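search products, guides, events
Search

Two days with a gripper kit: my visit to the Zevari demo house

I have been writing about home hardware and the people who install it for long enough that I rarely get excited about an open day. This one I drove to with a thermos and a notebook, and I came home with the notebook full. On January 24, 2023, Zevari opened its demo house to anyone in the trade who wanted to see the Flusunier kit at work, and I stayed on for the second day because the first one ended before I had asked half my questions.

The Flusunier is a wrist-and-gripper package. You buy it to go on an arm you already have, or you rent it by the month with the arm included. What makes it interesting for people like me (bathroom and kitchen fitters, fixture showrooms, small finishing shops) is that Zevari has set it up from the start for decorative hardware. Towel posts, handles, faucets, robe hooks. All the curvy, shiny, easily scratched stuff that makes automation people groan!

Getting in

The demo house is a plain building behind a tile wholesaler, and the sign is small, so slow down after the loading docks. Parking is on the left. Malsha Sikder met the group at the door and handed out badges, and we were through in a couple of minutes. There was coffee, and a table of sample finishes to pick up and fiddle with while the rest of the group arrived: chrome, satin nickel, two kinds of brass, and the oil-rubbed bronze that I ended up caring about most.

Malsha runs the application side, meaning she is the one who takes a customer's box of odd parts and works out how to hold them. She gave a short talk with no slides, which I loved, and then we split into groups of six and went around the stations.

The handling station

I could have spent both days at this one. The work surfaces are a mix of stone pattern, wood grain and flat gray, laid out the way a vanity or a counter corner might be. Malsha told us they wanted the camera to deal with the backgrounds it will meet in real rooms, and it makes sense to me. A glossy dark post against bright marble is a tough thing to look at even for a person. You get white glare on every curve and the edges go soft.

The wrist camera feeds a screen at the side, and that is where most of us ended up crowding. I had expected the view to be a gimmick. It was the best part of the day. You see the grip from the hand's side, close up, and you start judging it the way you'd judge your own fingers on the part.
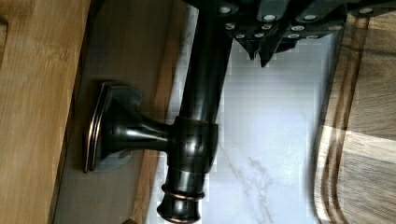 Gripping on bronze

Oil-rubbed bronze is the finish I get the most complaints about in my own work. The dark coat is meant to show a little copper at the edges, and customers like that, but they do not like it showing in a new place because somebody grabbed it with the wrong tool. So I planted myself at the bronze fixture and watched the black gripper take hold of the long shaft, well above the collar and the banded end.

That choice of spot got a good discussion going. One fitter in our group wanted to know why it didn't go for the neck behind the base plate, where he would put his own hand. Malsha's answer was that the neck tapers, and a taper wants to slide out of flat fingers. The straight shaft gives an even hold. You can teach it to use the neck, she said, but you would want the soft pads and a slower close.

About those pads. They come in 2 hardnesses, and you swap them with a hex key. I was allowed to change a set on a bench unit myself and managed it without dropping a screw, so I'm calling it easy. The softer pair has a slightly tacky feel, like a new phone case. I would like to know how they look after a few weeks of dusty work, and I asked, and Malsha said dust is the enemy and to wipe them at every break. Fair enough!

Force is set on a dial in the software, with a number next to it and a plain bar that fills up. I wish every tool in my van had that bar.

Teaching it a part

The second morning was for the hands-on session, run by Ferhat Karabulut, who came over from Gurkora. They make the controller and most of the software. Ferhat is a fast talker and a very patient teacher, and he let us make mistakes for quite a while before stepping in.

Teaching goes like this. You guide the arm to the part by hand, press a button on the wrist, close the gripper, press again, and move to wherever the part should end up. The controller keeps the path and cleans up the wobbles. Then you shift the part a little and do it over, so it learns what may change from one time to the next. I taught it to pick up a robe hook and lay it in a foam tray. My first path was awful, with a big detour around nothing at all, and I could delete just that piece of it and keep the rest. My second one I would have shown my mother.

What didn't go so smoothly was chrome. The camera had trouble settling on a very shiny post under the overhead lights, and Ferhat had to turn one lamp away before it would go on. He was open about it. Gurkora has an update planned for May that is supposed to help with glare, and until then his advice is a cheap diffuser over the lamp. I wrote down "shower curtain liner, white" because that is what he uses at his own bench.

Cost, and who it's for

Rental for the gripper kit alone is $700 a month, with the arm quoted separately depending on reach. Pads are extra after the first set. Heinonen handles the installs and the service calls, and their technician was around on both days with his case open, happy to show the cable routing to anyone who asked. He reckons a typical setup takes about 2 hours if the bench is already solid and level. If your bench is like mine, add a trip to the lumber yard.

I don't think a one-van fitter needs this. I don't need it, and I still want it. But a showroom that mounts and remounts display boards all year, or a finishing shop that handles the same families of parts day after day, should book a visit and bring a box of its own pieces. Zevari encourages that. The man next to me brought a bag of antique cabinet pulls, no two alike, and Malsha spent her whole lunch with him trying grips on them.

A few practical notes if you go

Wear shoes you can stand in, as there are hardly any chairs at the stations. Bring the parts that give you trouble along with the nice ones. Ask for a turn with the wrist camera screen early, before the crowd gathers. The sandwiches are good, and the vegetarian ones go first. You need to sign a short safety form before the teaching session, and they keep long sleeves and lanyards away from the arm, so leave the scarf in the car.

I've put my name down for the next visit to try the glare update on chrome, and I'm taking a faucet that has been sitting on my shelf since a customer rejected it over a scratch.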